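Breakfast in a Shared Kitchen: Dishes, Storage and a Paper Table Cover

Student project report, Household and Interior Studies, Driltalora College
Project group: Fluvis
Submitted February 10, 2024

1. Background

Wunderlich House is a student residence on the north side of campus. The ground floor has one kitchen, and 17 residents share it. Most of them cook dinner somewhere else or eat in the dining hall, but nearly everyone eats breakfast in the house. The kitchen is therefore busy for a short part of the morning and quiet for most of the day.

Our group was asked to pick an everyday activity in a shared space and improve it with little or no money. We chose breakfast. Two of us live in the house and had complained about the kitchen before the course started, so we already had a rough idea of the problems. We worked on the project for eight weeks.

The report covers the dishes, where they are kept, the table they are used on and the toaster. It does not cover the refrigerator. We discussed including it and decided that it would be a separate project. Food labeling in particular is an argument that goes back several years in the house and has its own notebook.

2. The kitchen at the start

The kitchen is long and narrow with a counter along one wall. A table stands at the window end. Wall cabinets run above the counter, and the one closest to the sink held all the shared dishes. These were whatever former residents had left behind: heavy mugs, a few glasses, soup plates, odd saucers and a stack of bowls in different sizes.

The main trouble with the bowls was that they did not fit inside one another. The wide ones were on top of the narrow ones, and to get one from the bottom a person had to lift the whole pile down. People took the top bowl whatever its size. We saw cereal eaten from a serving dish more than once.

The glasses were kept behind the mugs, where shorter residents could not reach them. Several people had started keeping a cup in their room. The cups did not always come back to be washed.

The toaster stood on the counter between the sink and the stove. This was the only place where its cord reached an outlet easily. Crumbs fell behind it and along the edge of the stove, and anyone making toast was in the way of anyone filling a kettle. Residents then carried the toast on a saucer, or in their hand, to the table at the other end. The floor between the two was swept often and never looked it.

The table itself has a soft top that marks easily. There were pale rings all over it and a long scratch near one corner. Residents said they did not like putting food down on it. They ate standing up or took breakfast back to their rooms.

3. What residents told us

We put a sheet on the kitchen door with one question: What slows you down at breakfast? We left a pencil on a string next to it. The most common complaint was looking for a clean bowl. After that came waiting for the toaster, and then the state of the table. One resident wrote a full paragraph about spoons. We did act on that, in a small way, by moving the spoons to a jar on the table.

We also spoke to people while they were eating. This gave us more than the sheet did. Several residents said they could never tell whether a cup on the table was in use, left over or clean. All the mugs were dark inside, so a mug with a little cold coffee in the bottom looked the same as an empty one from a distance. We had not thought about this before and it changed what we looked for.

4. Choosing the dishes

Our budget was small, and we wanted things that could be dropped. We decided on plastic for the cups. We agreed on these points before going to look:

Cups should be light and easy to grip with wet hands.
Bowls should be open and round, wide enough for cereal but not so wide that they take up the table.
Colors should be pale, so that a used dish is easy to spot.
Cups and bowls should be different colors, so that they get sorted correctly by people who are half asleep.

We compared what was on sale at Tudia, the discount store near the bus station, with what we could find secondhand. The secondhand items were cheaper but came in ones and twos. At Tudia we found light blue ribbed tumblers that narrow a little toward the bottom. The ribs help the fingers, and the taper lets them stack. One of us had argued for straight-sided cups because they are harder to knock over, and that is a fair point. In the store we stacked the straight ones and could not get them apart again, so we went with the tapered ones.

The bowls took longer. We wanted a single color and could not get enough of any one of them, so we bought mint green and light pink. The mix was not planned, but the residents soon made use of it. By the second week some of them had decided that pink was for fruit and mint was for cereal. We did not suggest this, and it has not been followed strictly.

We boxed up the old bowls and saucers, labeled the boxes and put them on the top shelf of the hall closet. The mugs stayed. There was strong feeling about the mugs.

5. The table cover

Sanding and oiling the table would have been the proper repair. The residence office told us we could not do this to furniture belonging to the college. A plastic tablecloth was the next idea. We tried one for a short time, and it stuck to people's arms and slid when a plate was pulled across it.

We then covered the table with brown paper from a roll. Paper has some clear advantages. It costs little, it hides the rings, and when it gets dirty it can be folded up with the crumbs inside and thrown out. It also takes pencil. Residents began writing shopping notes on it almost at once, and in one case a long division problem.

The disadvantage is water. A spill softens the paper and it tears when wiped. We found that it is better to blot a spill, leave it alone and change the paper the next day. We also learned to tape the paper under the table edge and not on top, as tape on top catches on sleeves.

6. Moving the toaster

The toaster is a cream-colored one with two slots and rounded edges, in a retro style. It works well, and we saw no reason to replace it. What we changed was its place. There is an outlet low on the wall by the window, hidden before by a stool that no one sat on. With the stool moved, the toaster could stand on the table itself, toward the back, with its cord going down to the wall.

This put the toast where people eat it. It also brought the crumbs onto the paper, where they can be thrown out with it. We asked residents not to leave the toaster running when they go out of the kitchen, and to keep the paper flat near it. The residence office looked at the new position and asked us to keep loose sheets and the jar of spoons away from it, so the jar moved to the window side.

7. The arrangement on the table

We tested a few ways of laying out the dishes. At first we stacked everything in the middle of the table, cups beside bowls. It looked tidy, but people reached across each other and the stacks leaned. In the version we kept, the toaster stays on the left toward the back, the cups are near the center and the bowls have space around them, so a bowl can be picked up without touching anything else. Only a few dishes are set out at a time, and the rest stay in the cabinet by the sink.
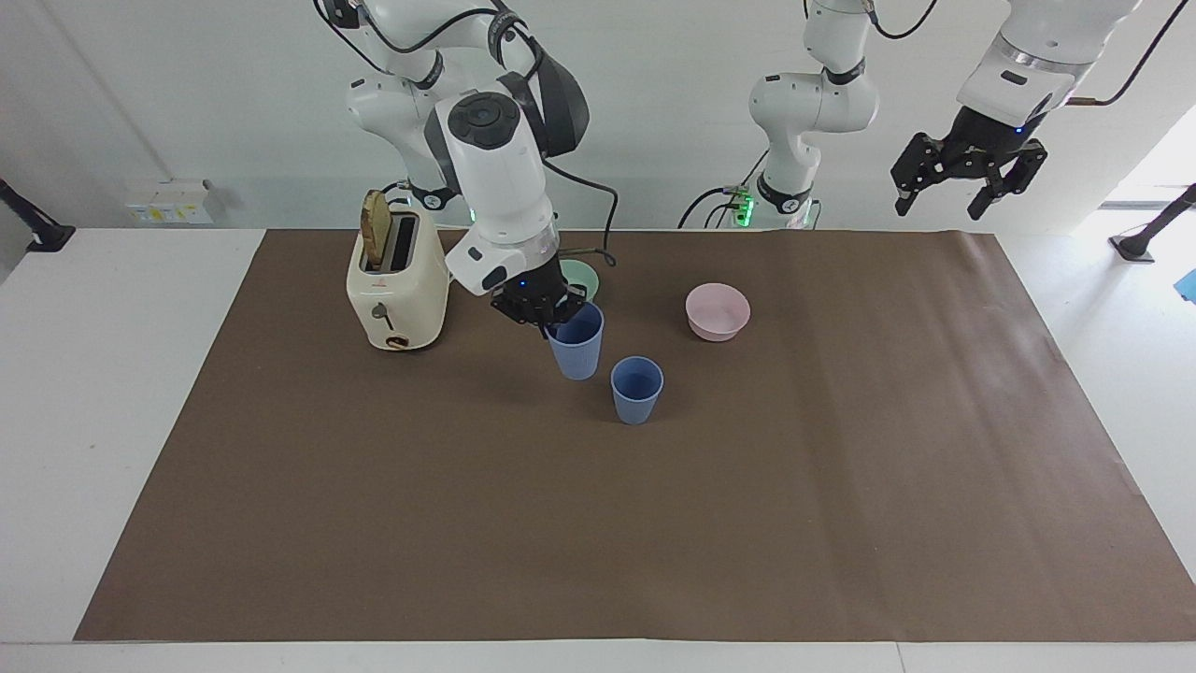

Ross McIver wrote on the door sheet that he liked the blue cups but would want a lid or a cloth over anything left out overnight, and he asked why the bowls could not be set out upside down. We tried his suggestion with the bowls for a week. It keeps dust out, but upside-down bowls trap water if they were not fully dry, and the paper under them went soft in rings. We returned to setting them out the right way up, in the morning only. The cloth was a better idea and one is now kept folded on the windowsill.

8. Results

Residents use the table more than they did. We did not make a proper count before the project started, and we should have, so we can only report what we saw and what we were told. In the last week, six residents were eating at the table at the same time on one morning. At the start of the project we never saw it full.

Cups still leave the kitchen. There are fewer complaints about it, possibly because a light blue cup is easy to recognize in a hallway. Dirty dishes are easier to notice, which has led to more washing up and also to more notes about washing up.

The crumbs behind the stove are gone. The crumbs around the table legs are new.

9. Problems and possible changes

The paper has to be changed by someone. In July the house is used for summer guests, and we do not know whether anyone will keep it going then. We have left the roll and the tape in the drawer under the counter with a short instruction card.

Two colors of bowl work well enough, but buying replacements could be difficult if the store stops selling them. If we did the project again we would buy a few extra at the beginning and put them away.

We would also ask about the outlet earlier. We spent a good part of our planning time drawing counter layouts around the old position of the toaster — all of them are in the appendix, and none was used.

10. Costs

Cups, bowls, one roll of brown paper and one roll of tape were paid for from the course allowance. The spoon jar was already in the kitchen. The receipts are attached to the printed copy, except the one for the tape, which was lost.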